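Speaker notes – "Plain objects on plain surfaces"
Gollance workshop, October session
Speaker: Sandra Catterall

Slide 1. Title. Give name and group, then go straight on. Questions at the end.

Slide 2. Scope. The talk covers tabletop layout for spatial judgment tasks: which objects, what surface, how far apart. Lighting gets one slide. Statistics are in the handout.

Slide 3. Why cubes. A cube has an obvious orientation and no handle, lid or label to attract attention. Foam is light and quiet when set down. Say that the earlier Fuller set used mixed household items and that the comments we collected were mostly about the items.

Slide 4. Color. Two pale colors, pink and light blue, on a matte white top. Saturated paint was tried first and dropped. Pale faces still separate from the white, and the top of each cube stays distinguishable from its sides. Pause on this slide.

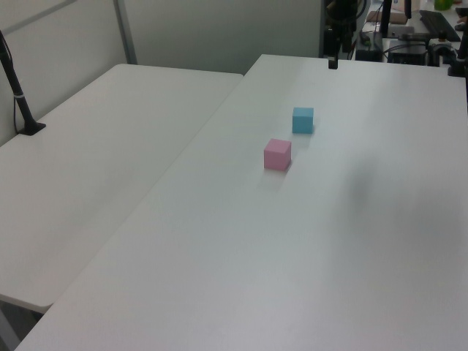
Slide 5. Spacing. Our default gap is one cube width, judged by eye. With a smaller gap, people describe the pair as a single object. With a larger one, they start describing each cube relative to the table edge. Faces are kept approximately parallel – exact alignment takes time and made no difference in the Đorđević comparison.

Slide 6. Shadows. A matte top does not remove shadows, it softens them. Expect the white to go gray toward one side of the table. Keep the cubes out of the darker area and record which side it falls on.

Slide 7. Numbers. 121 participants, 6 layouts each. Almost 980 descriptions left after exclusions. Exclusion rules are on page 6 of the handout; do not read them out.

Slide 8. Second table. Where two tables meet, the seam acts as a reference line and turns up in the descriptions ("near the join"). Either cover it or accept it, and report which.

Slide 9. Open points. Grorkis layouts with three cubes are still being coded. No results to show yet. If asked about texture, say it was not varied.

Leave slide 5 on screen for questions.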